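7 Feb 2018

Cold again and the heating at Skaltitz didn't come on until ten. Spent the first hour in my coat going through the scores from the last batch of cloth runs.

The question is still the one we started with in June: does it help to train on folding done in people's homes with the hand-held grippers, or is the bench at Brurkard good enough? We have two sets now, 100 demonstrations each. The bench set is all on the same flat table, same lamp, same cloths. The home set is beds, sofas, whatever people had. Same training settings for both. Each was then tried 20 times on the arm, with cloths it hadn't met before.

On the bench both do well and there is little between them. On the soft surface the bench set falls apart. It goes in too low and picks up the blanket with the cloth, or it closes on nothing. The home set still misses, mostly on the second fold, but it gets hold of the cloth and lifts it. I had expected a gap, though a smaller one.

Checked I hadn't mixed up the folders, as I did with the Zukell data. I hadn't. Did find that run 93 in the home set had a bad timestamp, so I took it out and started the training again. It will be going all night. 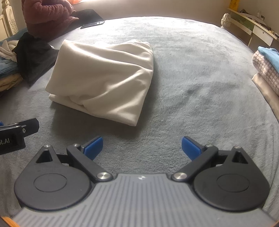 Grasp point labels took up the afternoon. The rule is that we mark the place where the jaws should close, and on a flat single layer that is easy, you take the nearest corner. Thick bundles are harder. The cream one on the blue-gray blanket has its lowest corner pointing down at the gap between the jaws, which looks like the obvious place, but a lower layer sticks out along the left side and I could argue for either. I put the corner and added a note. The clothes heaped further up the bed I left unlabelled, as the rule says one target only.

Albers want a page on the result by the end of the week. I'll give them the two success tables and say plainly that 20 tries is not many. Would like to repeat it with a thinner blanket first, to see if it is the softness or the pile that does it.

Left at six. Forgot to post the parcel.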